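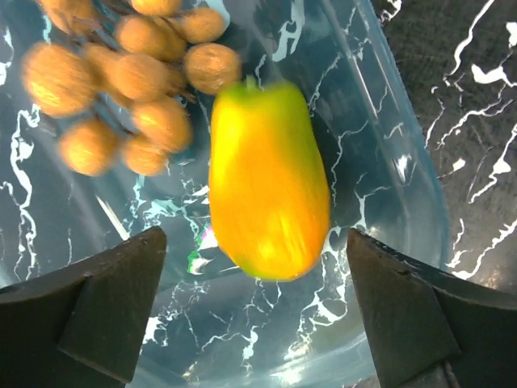
11 May 2019

Shares 3,944
Comments 76

Up early for the market at Narance, because last week I got there late and all that was left of the fruit was a crate of limes and some very tired bananas. Today the papayas were in! A whole table of them, green ones and yellow ones and a few that had gone properly orange, and I stood there picking them up and putting them down again like somebody choosing a puppy.

I picked one that was on the turn. Lime green up at the shoulders, yellow down one side, then a deep orange through the middle where you want it. I know the usual advice is to wait until all the green has gone, and I've waited before and ended up with soup. A bit of green at the stem end doesn't bother me. It gives me a day or two of leeway, and it's so pretty while it sits there that I don't mind the wait.

I wasn't going to buy anything else. Then on the way out, past the Căpraru van with the eggs, there was a woman with bunches of small round tan fruit still on their brown stems, and I have no self-control around fruit I can't name. I think they're longans. They look like longans to me, anyway, with that dull, freckled skin, and I was too shy to ask twice when I didn't catch the word the first time. I asked for 400 grams and she put the whole bunch on the scale, looked at me, and gave me the bunch.

Walked home by the canal with one bag over each shoulder. Warm already. The path at the Bistwood end is still closed, so it's up the steps and along the road, and I had to stop halfway and change sides. A papaya gets heavy in a way you don't notice in the shop.

I have been reading up on keeping fruit (this is what I do in the evenings now) and the main thing I've taken from it is to stop throwing it all in one bowl. The bowl looks lovely on Saturday and by Wednesday there's something sad at the bottom. So I've gone over to trays. The one I like best is the see-through blue one with the rounded corners, which was supposed to be for paperwork. Everything in it shows, right down to the dark tabletop with the white veins running through it, and colors look wonderful against it. Orange on blue on black! I could look at it all day. Papaya in the middle, the small ones up at the corner, nearly touching at the shoulder like they'd been introduced.

I did read that ripe fruit hurries along whatever's beside it, and so the two of them probably shouldn't share a tray for long. For one morning, fine. I wanted to see them together.

Things I want to remember about papaya, since I look them up every single time:

Press near the middle with the flat of the thumb. Fingertips leave dents.
Room temperature until it gives a little, then fridge.
Lime juice, always, and a pinch of salt, which I resisted for years and was wrong about.
Save some of the seeds. They're peppery. A few crushed into a dressing is plenty, and a lot of them is a mistake I have made.

And for the longans, if they are longans: they should be dry on the outside, with no splits, and they should feel full when you roll one between finger and thumb. I tried one in the kitchen before I'd even taken my shoes off. The skin cracks like thin eggshell and inside it's clear and slippery with a big dark seed, and it tastes a bit like a grape that has been told about honey. I had another one straight after. Then I made myself stop, because I wanted to have enough for the bowl tomorrow.

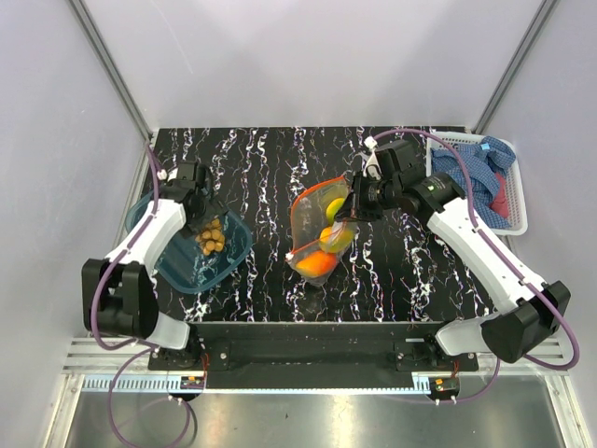 Delphine Marrow
Keeper of this diary and of too many trays

The other half of the storage business is bags. I used to be against them for fruit, and for a papaya I still am, it would be like putting a cat in a sock. But for small things they're so handy. The kind I like is the clear zip-top with an orange-red strip along the opening, because I can find the opening. With the colorless ones I spend half my life pinching at the wrong edge. I leave the zip open an inch or two so the air can get in, and I tuck in a square of kitchen paper to catch the damp, and I've had a bunch of grapes last nearly two weeks that way.

So the plan, which I'm writing down so I stick to it: small fruit in the bag tonight, on the stem, unwashed. Papaya stays out in the blue tray by itself until Monday, when I'll have another press at it. If it's ready sooner I won't complain.

I gave the table a good wipe this afternoon. Dark surfaces show everything, every crumb and every ring, and I swear the pale streaks in it are put there to make you think you've missed a bit. I scrubbed at one of them for longer than I'd like to admit. Opened all the windows. Turned out the drawer with the lids in it while I was at it – 15 minutes, with the radio on – and found the lid to the long dish, which I'd given up on in the winter! Put it on the long dish right away and put them both on the high shelf where they can't lose each other.

Then I sat down and wrote out what I'd like to try over the summer. Green papaya salad is at the top, for which I'll need a hard one, so I have to get to Narance before the ripe-fruit people (me) have turned them all over. Papaya and lime ice. Longans in cold tea, if the woman comes back with more. There's a fruit fair at Ondville in July and I've already marked it on the calendar in green pen. Last year I went for an hour and stayed until they were folding the tables, and came home with a melon I had to hold on my lap on the bus.

Supper was eggs on toast, standing up, with the back door open. It stayed light for ages. I kept going over to have a look at the tray. I think the yellow side is a little deeper than it was at breakfast, though it could be the evening light doing that.

Tomorrow: limes. I forgot the limes. All last week there was nothing but limes and today I walked right past them.

76 comments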